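Print this page | E-mail this to a friend

Drying beans, and why I've gone off the big freezer

I've been meaning to write about beans since October, when the last of them came in off the poles, but then the shed roof needed doing and you know how it goes. So here we are, with the kettle on and two big jars in front of me!

We grow for the store cupboard these days. When we first took on the plot at Starkton I froze everything – beans, peas, sliced courgettes that nobody wanted in March – and then we had a power cut that went on long enough to ruin the lot. I was so cross. The next spring I put in two rows of climbing beans just for drying and I haven't looked back.

The variety I like best is one called Stinia. It's a pale bean with a thin skin and it cooks down beautifully in a stew. I also tried Pesik, which crops earlier (handy if your autumns are as soggy as ours) but I find it a bit floury. My neighbours over in Ross swear by it, so don't let me put you off.

Leave the pods on the plant until they rattle. If rain is coming, pull up the whole plant and hang it upside down under cover. Shell them on a dry evening, spread them on trays and give them a couple more weeks indoors before they go in jars. I press a thumbnail into one, and if it leaves a dent they all go back on the tray.

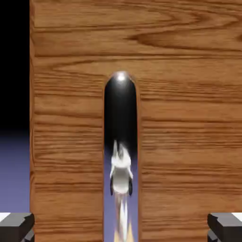
Reading time: 2 minutes

I reckoned up this year's lot at nearly 1000 beans, and yes, I did sit there and count them, it was raining. That won't feed us for all 52 weeks, but it's a good few suppers and plenty kept back for seed. Pick your seed from the healthiest plants and put it away first, before you get hungry!

Next on my list is onions, which went soft on me last winter. If you've got a way of stringing them that holds, do leave me a comment.

Last updated: November

Contact | Copyright Starkton Plot Diary | Back to top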